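Skaltik Boards > Home & Kitchen > Parties and Hosting
Thread: Do you label cups at a party or just let nature take its course

mnguni_porch
Posted 7:12 pm

We had my sister-in-law's birthday here in January and went through 100 paper cups with 22 adults. I did the math while dragging the bag to the curb. Everybody puts a drink down, walks off to look at the dog, comes back to a row of identical cups and takes a new one. By nine I was pouring cider into coffee mugs from the back of the cabinet, including the one from my old dentist.

Next one is in the spring and I'd like a system. Markers? Stickers? Those little charms that go on wine glasses and then go down the disposal?

gravyboat_2591
Posted 7:20 pm

Marker on a string, tied to the drinks table. People steal a loose marker. I have lost more Sharpies to guests than I have forks.

Tredorcombe
Posted 7:31 pm

Markers are fine until it's dark and two people are named Chris. We had three Chrises at a graduation party and one of them drank a root beer float that was a source of bad feeling into the summer.

What worked for us was buying two or three colors of cup and putting out a small stack at a time. A tall stack says "please, help yourself to six."

P. Hlongwane
Posted 7:48 pm

I'm going to be the grump and say use real glasses. I bought a box of plain tumblers at a church sale and I've broken four in all these years. You wash them. It takes one podcast.

mnguni_porch
Posted 7:55 pm

Precious, I have a nine-year-old and a brick patio.

P. Hlongwane
Posted 7:58 pm

Then you have a broom. 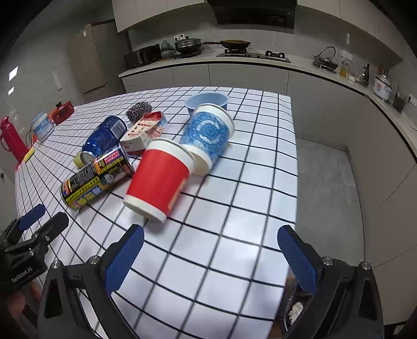 shinji_imai
Posted 8:16 pm

Count me with the color people, but you have to think about what the color does next to everything else you own. My mother-in-law bought 200 cups in a tasteful cream and they vanished against her tablecloth, so guests kept knocking them over with their elbows and then apologizing to the tablecloth. Get something loud. A red paper cup with a white rim shows up on a white table even when it's lying on its side, and if it's on its side you want to know that before you set down the potato salad. Paper ones do tip if you only fill them a third of the way, so pour like you mean it. Ours is a family of cautious pourers and we own a lot of dish towels.

gravyboat_2591
Posted 8:22 pm

Everyone's mother-in-law is catching it tonight.

Can I disagree about loud colors though? If all the cups are the same loud red you're right back where the OP started, with a row of twins. You can find your cup from across the yard, you just can't tell it from the other 21.

shinji_imai
Posted 8:27 pm

Hence the marker on the string. I thought we'd agreed on the string.

Bileck
Posted 8:41 pm

Chiming in from the other end of the problem. I help run the school fall supper and we order cups by the case, 1,000 to the case. We tried names one year. Kids wrote rude names. The next year we tried stickers and the stickers ended up on the piano.

Now we put one grown-up behind the drinks table who hands the cups out. That's the entire system. Nobody asks Fatima Shabalala for a third cup. She doesn't say no, she just looks at you and you remember where you left yours.

Tredorcombe
Posted 8:49 pm

Does she travel?

Bileck
Posted 8:50 pm

She'd want gas money.

nosipho.m
Posted 9:04 pm

Rubber bands! Get a bag of the colored ones from the office supply aisle, put them in a bowl, everyone picks one and slides it around the cup. It also gives you some grip when the cup is sweating. The kids will shoot them at each other for ten minutes and then get bored, and you can pick them out of the grass whenever you next mow.

P. Hlongwane
Posted 9:10 pm

You can put a rubber band on a glass, too.

mnguni_porch
Posted 9:22 pm

OK, going with two colors, short stacks, a marker on a string, and rubber bands for the kids' table. Precious, you are invited, and you may bring your own tumbler.

P. Hlongwane
Posted 9:25 pm

I was going to anyway. What time?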